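Cut flowers – how long do yours last?
Started by trisell_tom, 13 August 2026
Replies: 2 pages | Views: 1,214

trisell_tom wrote:
Hello all! I've gone flower mad this summer and I'm after tips for making them last. I recut the stems every other morning and change the water, and I'm getting nine days out of most things. Yellow seems to cheer up the whole room, even on a grey day. What's everyone else doing?

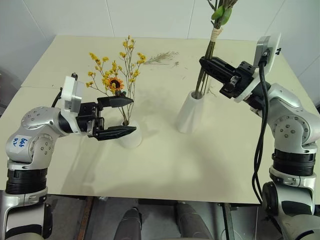
Two arrangements on the big table, yellow on the left

peonypat wrote:
Lovely! Nine days is good going. I add a pinch of sugar and a drop of bleach, and keep them well away from the fruit bowl. My chrysanths went nearly three weeks last December, I was so chuffed.

Basport_Bev wrote:
Sorry Pat, can't agree on the sugar. Mine turned the water cloudy overnight and the whole vase stank! Plain tap water and a properly scrubbed vase for me.

peonypat wrote:
Did you put the bleach in too, Bev? Sugar alone just feeds the muck – you need both.

Basport_Bev wrote:
Ah. No. I'll have another go with the next bunch, but I'm still not convinced.

Tarık Sezer wrote:
My gran swore by stripping every leaf below the water line, and I do it with everything now. Cut on a slant too, with a proper knife.

trisell_tom wrote:
Brilliant, thank you! Off to strip some leaves. Has anyone tried it with dahlias? Mine flop by day four.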